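Galtalach Shared Room Study
Student project report
Birthe Þorgeirsson
16/04/2023

1. Background

The Galtalach room is used by several student groups at once, and complaints about crowding led to this project. I wanted to find out where people stand and wait when the room is busy, and whether moving the work tables would help.

2. Method

I drew a floor plan to scale and divided it into 9 zones. Over the project period I made 126 short observations and marked on the plan which zones had people in them. I did not record names. After the first 96 observations the tables were moved closer to the walls, and the rest were made with the new layout. The budget was 4,000 kronur, spent on floor tape and printing.

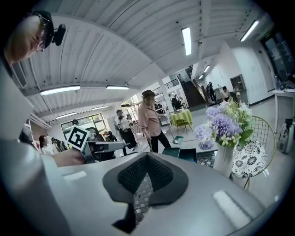

People who were not working at a table tended to stop in the middle zones to talk. With the old layout this blocked the way through, and anyone carrying equipment had to ask others to step aside. With the new layout the middle zones were still the most used, but there was room to pass on both sides.

3. Problems

The second set of observations is much smaller than the first, so the comparison is weak. Two zones were also hard to tell apart once the tape started to peel.

4. Next steps

The tables will stay where they are until August. I would like to repeat the count then with equal numbers for both layouts. The plans are in the Povex folder, with the blank tally sheet.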